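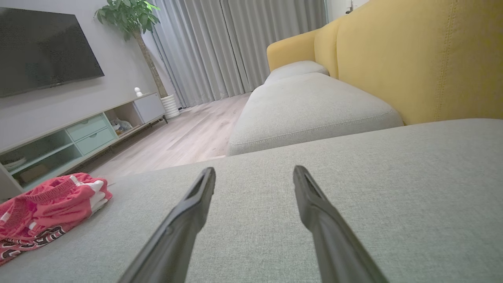 Light grey fabric sofa seat, woven cover.

Stoston Upholstery Care Notes

Welcome, and thank you for stopping by! Stoston is a plain-text collection of notes on how people look after the fabric on their sofas, armchairs and footstools at home. It grew out of a folder that Setsuko Tsuchiya kept for years, and the rest of us have been adding to it ever since – a little here, a little there, mostly in the evenings.

What's in it

There are 1,577 notes, one per row, split over 2 files. notes.csv holds the cleaning and mending notes, and fabrics.csv explains the fabric names people used (they don't always agree on what counts as linen, bless them).

Each note has 5 columns: note_id, fabric, problem, what_they_tried, how_it_went. The last one is free text and can get chatty. We left the spelling alone.

How it was put together

Rasha Sabbagh typed up the handwritten notes, and Ryota Matsuda merged the duplicates. We dropped 40 notes that had no fabric listed.

Known gaps

Leather is barely covered, and velvet isn't much better. Please test anything you read in these files on a hidden spot first – a few of the older tips are quite harsh on color.

Using it

Free for any purpose. If you find a mistake, write to Kaede Tanabe with the note_id and the correction.

Last updated 7/21/19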